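공고일: 2024년 12월 1일
공고 주체: Konandale 목재표면연구소 생활마모조사실
조사명: 비코팅 및 오일 마감 침엽수 상판의 가정 내 사용 조사 (약칭 Brivel 조사)

# Brivel 조사 참가 가구 모집

## 1. 조사 개요

Konandale 목재표면연구소는 소나무, 가문비나무, 전나무 등 침엽수 원목으로 만든 식탁과 작업대의 표면 변화를 가정에서 기록할 참가 가구를 모집한다. 조사 대상은 상판이며 다리, 서랍, 의자는 제외한다. 모집 규모는 195가구이고, 이 가운데 77가구는 오일 마감 상판을 사용하는 가구로 배정한다. 나머지는 비코팅, 왁스 마감, 비누 마감 상판 보유 가구에서 선정한다.

침엽수 상판은 활엽수 상판에 비해 경도가 낮고, 같은 판 안에서도 춘재와 추재의 경도 차이가 크다. 시험실의 마모 시험은 하중과 회전 속도를 고정하므로 눌림, 물자국, 변색이 겹쳐 나타나는 실제 사용 조건을 재현하는 데 한계가 있다. 이번 조사는 시험실 자료와 대조할 수 있는 가정 내 기록을 같은 서식으로 모으는 데 목적을 둔다.

조사 기간은 2년이다. 참가 가구는 평소대로 상판을 사용하면서 정해진 항목을 기록한다. 조사를 위해 새 가구를 구입하거나 사용 습관을 바꿀 필요는 없다. 조사 도중 마감을 바꾸는 것도 허용하되, 작업 전에 조사실에 알리고 변경 기록지를 작성해야 한다.

## 2. 참가 자격

다음 조건을 모두 충족하는 가구가 신청할 수 있다.

- 침엽수 원목 상판을 가진 식탁, 책상 또는 작업대를 실내에서 사용하고 있을 것
- 상판이 주방, 거실, 작업실 중 한 곳에 놓여 있으며 매주 사용될 것
- 상판의 수종 또는 구입처를 확인할 수 있을 것. 직접 제작한 가구는 판재 구입처로 갈음한다.
- 가구 구성원 중 성인 한 명이 기록 담당자로 지정될 것
- 조사 기간 중 상판을 처분하거나 외부에 대여할 계획이 없을 것

집성판은 표면층이 원목이면 대상에 포함한다. 무늬목, 합판, 인쇄 필름을 붙인 판은 대상이 아니다. 우레탄, 에폭시, 래커 등 도막형 마감이 된 상판도 제외한다. 도막 여부를 판단하기 어려우면 상판 뒷면과 앞면의 마감 차이를 신청서에 적어 제출하면 조사실에서 판정한다.

임차 주택 거주자도 신청할 수 있다. 상판이 주택에 딸린 비품인 경우에는 소유자의 서면 동의가 필요하다. 동의서 양식은 선정 통지와 함께 발송한다.

## 3. 기록 항목

기록은 Ren 서식으로 통일한다. Ren 서식은 종이와 스프레드시트 두 형태로 제공하며 항목과 순서는 동일하다. 한 가구 안에서 두 형태를 섞어 쓰지 않는다.

### 3.1 정기 기록

정기 기록은 매월 한 차례 작성한다. 기록 위치는 상판 위에 지정한 6개 측정 구획이다. 구획은 모서리에서 한 뼘 이상 안쪽에 두며, 최초 방문 때 조사원이 투명 격자판을 대고 정한다. 상판에 영구적인 표시를 하지 않는다.

| 항목 | 기록 방법 | 단위 또는 등급 |
|---|---|---|
| 눌림 | 격자판을 대고 위치 표시 | 얕음 / 중간 / 깊음 |
| 긁힘 | 결 방향과의 관계 표시 | 평행 / 사선 / 직교 |
| 고리형 자국 | 윤곽의 연속성 표시 | 완전 / 부분 |
| 변색 | 비교 색표와 대조 | 색표 번호 |
| 결 일어남 | 손등으로 쓸어 확인 | 없음 / 약함 / 강함 |
| 실내 습도 | 지급 습도계의 표시값 | % |

습도는 기록을 시작하기 전에 읽고, 습도계를 창가나 난방기 위에 두지 않는다. 변색은 주간 자연광에서 판정한다. 전구색 조명 아래에서 대조한 값은 비고란에 조명 종류를 적고 별도로 표시한다.

### 3.2 수시 기록

다음과 같은 일이 있을 때는 정기 기록과 별도로 수시 기록지를 작성한다.

- 액체를 쏟아 상판에 흡수된 경우
- 뜨거운 용기를 받침 없이 놓은 경우
- 오일, 왁스, 비누를 덧바른 경우
- 사포질, 다림질 등으로 눌림이나 자국을 보수한 경우
- 상판의 위치를 옮기거나 방향을 돌린 경우

쏟은 액체는 물, 차, 커피, 유제품, 식용유, 산성 식품, 기타로 분류한다. 방치 시간은 추정값이어도 무방하나 추정임을 표시한다. 컵이나 냄비의 밑면은 평평한 형태와 굽이 있는 형태로 나누어 적는다. 굽이 있는 용기는 접촉 면적이 작아 같은 무게에서도 눌림과 고리형 자국의 양상이 달라진다.

### 3.3 결과 색의 표기

침엽수 판재는 판마다 나뭇결의 간격이 다르고, 한 판 안에서도 짙은 띠와 옅은 띠가 나란히 나타난다. 짙은 띠를 변색으로 오기하는 사례가 예비 조사에서 가장 많았다. 최초 기록 때 상판 전체를 촬영하여 원래의 결을 남겨 두고, 이후의 변색 판정은 이 사진과 대조한다. 물결 모양으로 휘는 결은 구획 경계선과 만나는 점만 표시하고 전체를 옮겨 그리지 않는다.
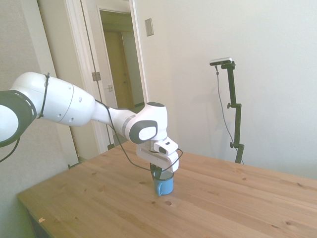
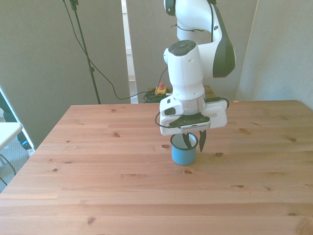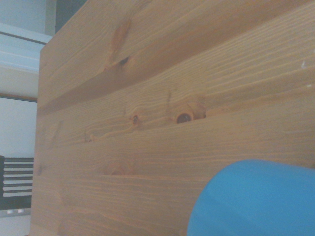
*밝은 색조의 목재 면. 첫째와 둘째 사진에는 푸른 계열의 컵이 함께 나온다.*

### 3.4 사진 제출

정기 기록에는 상판 사진을 첨부한다. 수직에 가까운 각도의 전체 사진과 비스듬한 각도의 근접 사진을 각각 제출한다. 전체 사진은 색과 자국의 위치를, 근접 사진은 요철과 광택을 판독하는 데 사용한다. 플래시, 색 보정 필터, 자동 배경 흐림 기능은 사용하지 않는다. 파일 이름은 가구 번호와 기록 회차로만 구성한다.

사람의 얼굴, 우편물, 화면에 표시된 개인정보가 찍힌 사진은 접수하지 않는다. 해당 사진이 제출되면 조사실에서 삭제하고 재촬영을 요청한다.

## 4. 참가 가구 구분

선정된 가구는 마감 종류와 사용 형태에 따라 다음과 같이 나눈다.

**가. 오일 마감군.** 아마인유, 동유 또는 혼합 경화 오일로 마감한 상판. 제품명과 마지막 도포 시기를 신고한다. 제품명을 알 수 없는 경우에도 신청할 수 있으나, 조사원이 방문하여 표면 흡수 상태를 확인한다.

**나. 왁스 및 비누 마감군.** 밀랍, 카르나우바 왁스 또는 비누액으로 관리하는 상판. 관리 주기가 불규칙해도 무방하다.

**다. 비코팅군.** 마감을 하지 않고 사용하는 상판. 제작 직후의 상판과 장기간 사용한 상판을 구분하여 기록한다. 과거에 도막을 제거한 상판은 제거 방법을 적는다. 화학 박리제를 사용한 이력이 있으면 이 군에서 제외한다.

군의 배정은 조사실이 하며, 참가 가구는 배정 결과에 따라 마감을 변경할 의무가 없다. 조사 도중 마감을 바꾼 가구의 자료는 변경 전과 변경 후로 나누어 집계한다.

## 5. 일정

신청 접수는 공고일부터 시작하며, 모집 인원이 차는 대로 군별로 마감한다. 일부 군이 먼저 마감되더라도 나머지 군의 접수는 계속한다.

1. 서류 검토: 신청서 도착 순으로 진행한다.
2. 전화 확인: 수종, 마감, 설치 장소를 확인한다.
3. 최초 방문: 조사원이 가정을 방문하여 측정 구획을 정하고 기록 도구를 전달한다. 소요 시간은 77분 안팎이다.
4. 정기 기록: 최초 방문 다음 달부터 시작한다.
5. 중간 점검: 9월에 실시한다. 난방을 하지 않는 시기의 상판 수축·팽창 상태를 같은 조건에서 비교하기 위한 일정이며, 다른 달로 변경할 수 없다.
6. 최종 방문: 구획별 표면 본뜨기와 기록 도구 회수를 한다.

표면 본뜨기에는 치과용과 같은 계열의 실리콘 인상재를 쓴다. 비코팅 상판에서는 옅은 유분 자국이 남을 수 있으므로, 본뜨기 전에 상판 뒷면에서 시험한다. 시험 결과를 확인한 뒤 참가자가 본뜨기를 거부할 수 있으며, 이 경우에도 사례는 감액하지 않는다.

## 6. 지급 물품 및 사례

참가 가구에는 습도계, 투명 격자판, 비교 색표, 종이 서식 묶음을 지급한다. 습도계와 색표는 조사 종료 후 반납한다. 격자판은 반납하지 않아도 된다.

사례는 정기 기록의 접수 횟수에 따라 분기별로 지급한다. 기록이 누락된 달은 해당 분기의 사례에서 제외하며, 뒤늦게 소급하여 작성한 기록은 인정하지 않는다. 입원, 장기 출장 등으로 기록이 불가능한 경우에는 사전에 통지하면 휴지 기간으로 처리한다. 금액과 지급 계좌에 관한 사항은 선정 통지서에 명시한다.

연구소는 상판의 수리, 재마감 또는 교체 비용을 부담하지 않는다. 다만 조사원의 방문 중 과실로 발생한 손상은 연구소가 배상한다.

## 7. 자료의 보관과 공개

제출 자료는 가구 번호로만 식별한다. 성명과 주소는 별도 대장에 보관하고 사례 지급이 끝난 뒤 폐기한다. 상판 사진은 수종, 마감, 사용 장소를 붙여 연구소의 공개 자료집에 수록할 수 있다. 사진 공개에 동의하지 않는 가구도 참가할 수 있으며, 신청서의 해당 칸에 표시하면 수치 자료만 집계에 사용한다.

표면 본은 Rusier 보관동에 번호순으로 보관한다. 참가자는 자기 가구의 본과 기록 사본을 열람할 수 있다. 열람은 예약제로 운영하며 원본은 반출할 수 없다.

참가자는 사유를 밝히지 않고 조사에서 탈퇴할 수 있다. 탈퇴 이전에 접수된 자료의 사용 여부는 탈퇴서에서 선택한다. 선택하지 않은 경우 해당 자료는 폐기한다.

## 8. 신청 방법

신청서는 연구소 접수대에서 받거나 우편으로 요청할 수 있다. 작성한 신청서에 다음 자료를 첨부하여 생활마모조사실로 제출한다.

- 상판 전체 사진과 측면 두께가 보이는 사진
- 상판의 가로, 세로, 두께 (밀리미터 단위)
- 구입 또는 제작 시기. 정확한 시기를 모르면 계절까지만 적는다.
- 최근에 사용한 세정제와 관리 제품의 목록
- 상판 위에 상시 놓아두는 물건의 목록. 식탁보, 유리판, 매트를 포함한다.

유리판으로 상판 전체를 덮어 사용하는 가구는 신청할 수 없다. 부분 매트는 허용하며, 측정 구획과 겹치지 않도록 최초 방문 때 위치를 조정한다.

한 주소에서 상판 두 개를 신청할 수 있다. 이 경우 신청서를 각각 작성하고 기록도 분리한다. 사례는 상판별로 산정한다.

## 9. 담당자

- 조사 설계 및 판정 기준: Yanling Ding
- 접수, 방문 일정, 사례 지급: Rami Tannous

수종 판정에 관한 문의에는 상판 마구리면의 사진을 첨부한다. 방문 일정의 변경은 방문 전날까지 접수 담당자에게 알린다. 접수된 신청 서류는 선정 여부와 관계없이 반환하지 않으며, 미선정 가구의 서류는 모집 종료 후 일괄 파기한다.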